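Print this page
E-mail this page

Where the Cloths Go: A Small Study of Sorting in a Shared Room

Student project report, Household and Everyday Spaces module
Prepared by Shanti Rathore

Why I picked this

I live in a shared house on the Furnerden side of Tademcombe, and if you have ever lived in a shared house you will know what happens to cleaning cloths. They get used for one job, and then for another, and by the end of the month there is a heap of them under the sink and you would not want to wipe a cup with any of them. When our tutor asked us to choose something ordinary and look at it properly, I thought of that heap right away (my housemates laughed, but they filled in my sheets all the same, and I thank them very much for it).

The question I settled on was simple enough. If you give loose cloths a place of their own, near where people walk, do they get put back? I borrowed a corner of the common room at Rastogi House for the month of January and set about finding out.

Setting up the corner

I spent a good deal longer on this part than I had planned! My first idea was a set of hooks, but the walls are not ours to drill, so I had to think of something that would stand on the floor. In the end I went with a light wooden box set down on the carpet near the foot of the white pillar, with a white plastic tray on top. The tray has a raised rim, and I liked that, as cloths do slide about. I never did get anyone to keep it square to the box – it always ended up turned at a slant – and after a few days I stopped fussing over it.

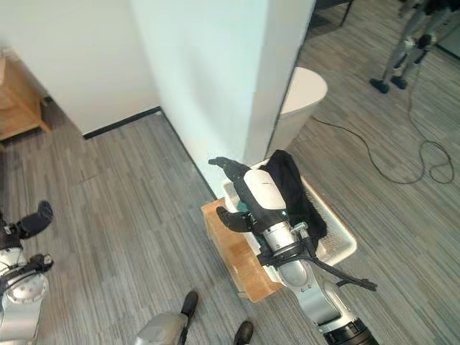

The tray on its box by the pillar, with a black cloth in it.

The cloths themselves came from the market stall on Jalport Road. I chose them by color and wrote the plan on a card: dark ones for floors and shoes, teal for tables and shelves, and anything pale for drying. I did not want a long list of rules, having seen what happens to long lists of rules on our refrigerator door.

I also asked everyone not to fold. This surprised people, and one housemate told me it went against everything her grandmother had taught her, but I wanted to see what they would do with a cloth if putting it away took no effort at all. Folding was saved for the second half of the month.
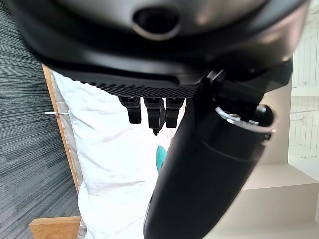 How I kept the record

There was a sheet on a clipboard and a pencil on a string. Each time someone took a cloth or brought one back, they made a mark and wrote down the time of day. I had printed room for 200 marks and thought that was generous, and I was pleased to find the last line filled in before the month was out. A full sheet seemed a fair place to stop, so my results are based on those 200 marks and no more.

Of course a sheet like this only tells you what people remembered to write. I walked by at 10 every morning to compare the tray with the last few lines, and there were days when the two did not agree. On those days I left the sheet as it was and made a note in my own book. I have counted 41 of these notes. That is more than I would like, and it should be kept in mind when reading the rest.

What I noticed

The color plan held up better than I expected, at least for the teal cloths. People seemed to take to them, and the word "teal" began to be used around the house as if it were the name of a job ("has the table been tealed?"). A soft cloth with some color to it is easy to spot against white walls and gray carpet, and I suspect that helped a good deal.
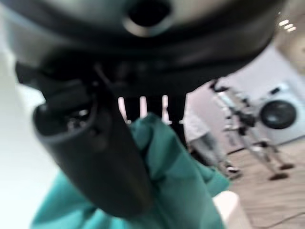
The dark cloths were another matter. They came back, but they were dropped in wherever there was room, often on top of everything else, and whoever came next had to dig. Two of my housemates said they had given up on the tray once or twice and used a paper towel. I had not thought of digging as a problem when I drew up the plan, and if I were starting over I would give the dark cloths a tray of their own.

The folding weeks were a bit of a disappointment, I must say. Folded cloths looked lovely in the morning, and I did enjoy walking past them, but the marks on the sheet came further apart and more cloths were left on the windowsill. When I asked why, the answer was nearly always that the person meant to fold it later. Crumpled cloths take up more room, yet they did find their way back into the tray.

What I would do differently

I would use a second box, and I would put the clipboard at standing height. Mine leaned against the baseboard, and bending down for it was one chore too many for some. I would also like to try a deeper tray, although a shallow one does let you see what is in it.

My housemates have asked to keep the corner going through spring, with no sheet and no pencil, and I have agreed to wash the cloths until the end of term.

Print this page
E-mail this page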